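November 14, 2023
Wood finish trials, oil and wax, batch from March

Got back to the spoon blanks today. They have been on the shelf since March, the cherry on the left and the beech on the right, and the pencil labels are still readable. Godfrey had written the starting weights on the back of the old sheet, so I copied them into this book before that gets lost again.

Cherry blank C2 was 87 g bare. Beech blank B1 was heavier than I remembered and I want to reweigh it on the other scale before I put a number down. Fiona thinks the small scale reads high when the heater is on. Checked it with the brass weight and it was fine, but the heater was off.

Sanding: went to 382 by mistake in my first note. That is the bin number. The paper was 320, then 400 after raising the grain with water. Csaba stops at 240 for anything that goes in hot food and says the finer grits just close the surface up. Left B3 and B4 at 240 to compare.
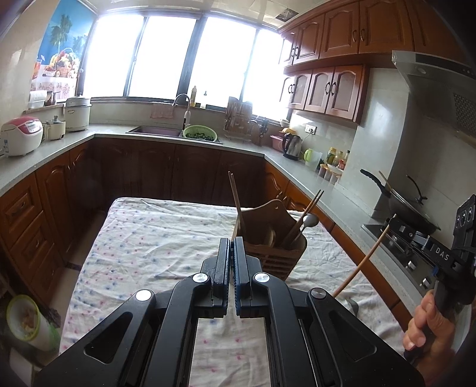 Oil: two coats of the Kanum linseed on the C blanks, one coat of the Matos walnut on the B blanks. Wiped off after 20 minutes. The walnut went on thinner and B3 took it unevenly near the end grain. Could be glue from the old label. Will scrape that spot and try again.

Wax: not started. The tin has skinned over. Erick says to warm it in a pan of water and stir, no thinner.

Wash test as before, hot water and dish soap, dry upright overnight, feel for fuzz in the morning. Same person should do the feeling each time. Last round Baltasar did half and I did half and our scores don't line up at all.

To do:
Reweigh B1
Order more 240
Ask Fiona where the 368 g jar of beeswax went
Move the rags out to the metal can tonight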